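# tavdale-phrases

Category: Data / Language / Spoken English

Posted in February by the Tavdale maintainer

Small collection of everyday sayings from Tavdale and Pekby, typed up from my own notebooks. Weather talk, kitchen talk, things people yell at dogs. Plain text, one entry per line. Take it, use it, tell me if something's wrong.

## What's in it

- 1,275 entries total
- 3 files: `tavdale.tsv`, `pekby.tsv`, `both.tsv`
- `both.tsv` = sayings heard in both towns with the same meaning. If the meaning differs it gets a line in each town file, same ID, different gloss. Confusing at first, sorry.
- a notes folder. Messy. Read at own risk.

## Columns

Tab separated, no header row in `pekby.tsv` (forgot, then scripts depended on it, so it stays).

1. `id` – letter plus number. T, P or B.
2. `phrase` – as said. Spelling is mine.
3. `gloss` – what it means in ordinary words
4. `topic` – weather, food, work, kin, animals, insult, other
5. `age` – old / mid / young. Age of the speaker, not the phrase.
6. `sure` – y, n or blank. Blank means I never checked.

Sample lines:

 T0014 put a lid on the hill fog coming in weather old y
 T0088 he's all gate no field talks big insult old y
 P0203 half a Pekby a very small helping food mid y
 P0219 gone to count ducks skipping work work young n
 B0031 dry as a deacon soup needs salt food mid

Yes B0031 makes no sense. That's how it was explained to me, twice.

## How it was collected

By ear. Bus stops, the feed store, two potlucks, my own family. Wrote it down same day where I could. No audio, nobody was recorded, no names in any file. If a phrase pointed at a real family I changed the family name to Krishnan (my own, so nobody gets mad). So "slower than a Krishnan wedding" is not a comment on anyone else.

Entries I only got secondhand are `sure = n`. A few came out of an old church cookbook, those are marked in the notes, not in the table. Should fix.

## Splits

No train/test split. If you need one, hold out 100 lines from `tavdale.tsv` and 30 from `pekby.tsv`. Don't pick by ID – IDs run in collecting order, so low numbers are nearly all older speakers and you'll get a lopsided test set. Shuffle first.

## Known problems

- Weather is way overrepresented. It's Tavdale. We talk about fog.
- Insults are underrepresented, people got shy when the notebook came out
- Young speakers mostly missing from Pekby
- Apostrophes are a mix of straight and curly. Normalize before you match anything.
- T0410 and T0412 are the same phrase. T0411 might be too.
- "supper" and "dinner" glossed inconsistantly. In Tavdale dinner is noon. In Pekby it depends who you ask.
- some glosses are jokes. Left them in.

## Not for

Deciding where somebody is from. Town line is a creek, folks marry across it, half the phrases wander. Also please don't use it to write "rural" dialogue and then put Tavdale on the cover.

## Loading

Any spreadsheet will do. Set the delimiter to tab, encoding UTF-8, and turn OFF auto dates or your program eats a couple of the IDs. Atau (the little lookup tool in `/tools`) reads all three files and searches phrase and gloss together:

 atau find "fog"
 atau find --topic food "small"
 atau show B0031

Needs nothing installed beyond Python. Search ignores case. It doesn't ignore curly quotes, see above. Slow on the first run, builds an index, fine after that.

## Pictures

Wood tabletop and a red and white target, simulated renders.
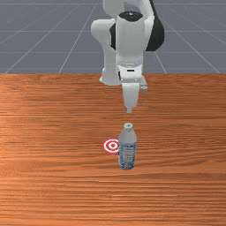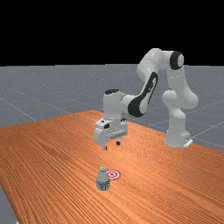
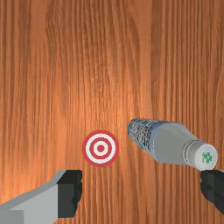 ## Corrections

Open an issue, put the ID in the title. If you're from either town and your grandmother said it different, I want that version too. Say which town and old/mid/young, that's all I need. No names.

Please don't send a rewritten file with everything sorted alphabetically. Can't compare it to mine. One fix per issue, or a short list.

New phrases go in at the end of the town file with the next free number. Never reuse a number, even for deleted lines. T0300 is gone on purpose.

## License

Free to use and copy, credit "Tavdale phrases" somewhere. The glosses are my wording, the sayings belong to whoever's grandma said them first.

Last updated: February, late evening. Fixed the typo in the food glosses, probably addded another.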